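# Can a robot tidy your room yet?

*June 19, 2021*

Tidying a desk is easy for you. You see a cup, you pick it up, you take it to the kitchen. For a robot, each of these steps is a difficult problem.

First, the robot must find the cup. Then it must decide how strongly to hold it. If it presses too much, the cup can break. If it presses too little, the cup falls on the floor!

Emmanuel Wanyama teaches robots at a small workshop called Gamura. His robot, Nyanda, tried to lift one cup 500 times, and it managed 417 times. Would you like to have a helper who drops your cup so often?

Robots are already good at some work. In a factory, a robot arm can put the same part in the same place all day. But in a home, things move. Your pencil was here yesterday, and today it is under the bed.

So many robots practise first inside a computer. This is called a **simulation**. It is a bit like a video game - if something falls there, no real cup is broken.

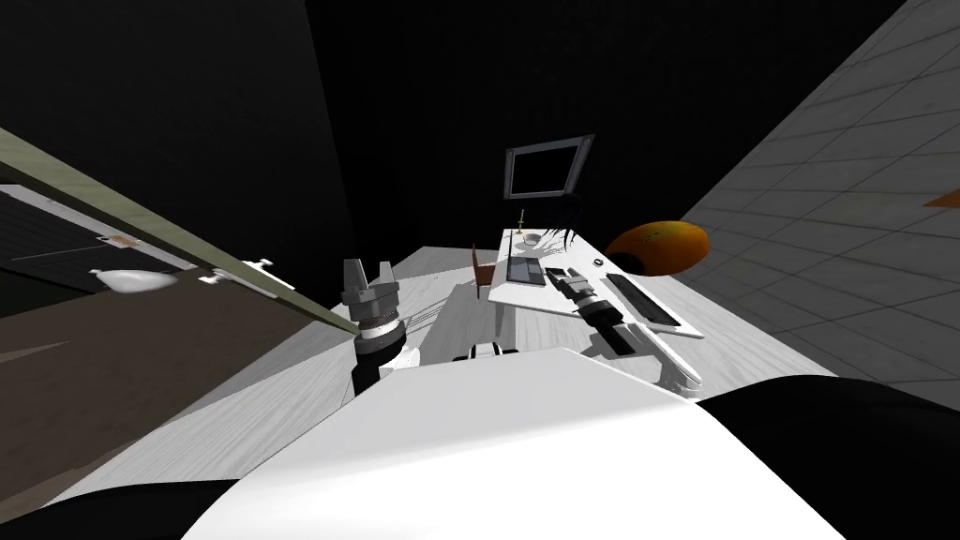 *A desk in a simulation, with the robot's two arms reaching out in front of it.*

**Try it yourself:** put on thick gloves and pick up a pen with only two fingers. Do it 3 times. Was it harder than you thought?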